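4.3 What the demonstrations do and do not show

It is often claimed that remote control gives cleaner training data than guiding the arm by hand. We held that view when we started and are less sure of it now. Of the 2,000 demonstrations planned for the Hebden set, 749 were recorded by moving the arm directly and the rest through the Kasix controller. Policies trained on each part alone were hard to tell apart on mugs standing upright. We would not read much into that. Upright mugs are easy, and a policy that has learned only to go to the middle of the table and close will look better than it should.

Operator skill is a bigger problem. Lacey Haslam recorded far more of the remote sessions than anyone else, and her habits are all over the data: a slow approach from the side, a pause, then a short correction near the rim. When her sessions are held out, the gap between the two teaching methods changes sign. Earlier reports on the Trodow benchmark do not break results down by operator, and we cannot say whether their gains would survive the same check.

Mugs that are tipped or lying on their sides (Figure 6) are where we expected the wrist view to help most.

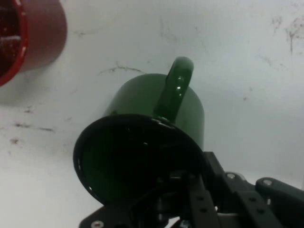
Figure 6. Wrist view with a green mug and a red mug. The gripper is close to the green mug's rim.

Teaching by hand has its own fault, in that the person holding the arm can feel contact and the policy cannot. A demonstrator will push through a light touch that never registers in the recorded signals. Remote operators do not have this advantage, and their demonstrations may be closer to what the policy can use. This is a guess. We have 69 test trials on tipped mugs, too few to settle it, and we would treat any claim of a winner at this scale with suspicion, including our own.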